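Snack packet

A snack packet is a small bag of thin, shiny plastic that holds food until someone gives in. The ends are crimped shut, and the fill is sold by weight, a figure few buyers have ever looked up.
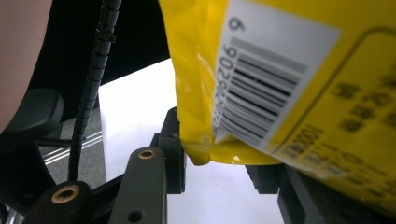

Barcode label on a glossy yellow bag.

Yellow is a favorite color in the trade. The designer Vernon Caron, who drew 14 packets for Cullau, held that it could be spotted by a tired shopper at any distance. His brother-in-law preferred green and was not consulted. Lettering tends to be bold and to vanish into the nearest wrinkle.
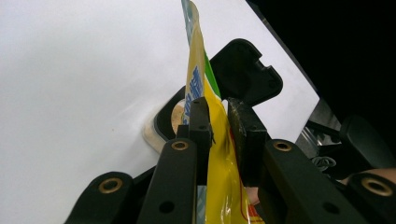
Related forms

The squeezable pouch adds a spout and a screw cap, and with them the hope of saving some for later.

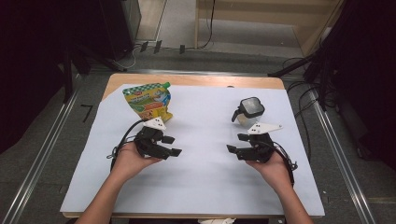 Caps are easily lost, and Cullau sold spares until a quiet September when it received four orders. Lidded jars are sturdier but harder to squeeze.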